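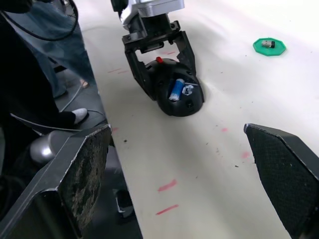

I've had the Nellik desk for 20 weeks now, so I reckon I'm allowed an opinion. It cost me £142 with delivery, and it came in two boxes, one of which the driver left behind next door's bins.

Putting it together took most of an evening. The booklet is all drawings and no words, and on page 4 the back rail is shown the wrong way up, so I did that bit twice (and swore both times). The bolts are decent ones though, and everything lined up. My brother-in-law has the Grorkolitz, which cost him nearly double, and his wobbles more than mine does!

What I really love is the depth. My old one was a skinny thing from Gunix and I was forever knocking my tea off the back of it. On the Nellik I can have my sewing machine out and still cut a pattern beside it, and when my daughter's home she does her coursework at the other end and we hardly get in each other's way. White was a gamble in our house, I know. Biro comes off with a bit of washing-up liquid, felt tip needs a proper scrub, and turmeric (don't ask) has left a faint yellow patch that I've put the lamp on.

Grumbles, then. The feet don't adjust, so if your floor slopes like ours you'll be folding up cardboard. The drawer is sold separately and sticks in damp weather. And the front edge is quite sharp on your forearms if you type for long. I rang the shop about it and spoke to a very patient man called Torbjørn Hägglund, who said they do a padded strip from Uzor that presses on. It was some £4 and it's fine, a bit sticky in the heat.

Would I buy it again? Yes, I think so, though I'd wait for a sale, they seem to have one every June. If you only want somewhere to put a laptop it's far too big, get something smaller and keep your floor space. Mine's staying put, mainly as I can't face taking it back down the stairs.

Four stars from me. It would've had the fifth if the drawer had come with it.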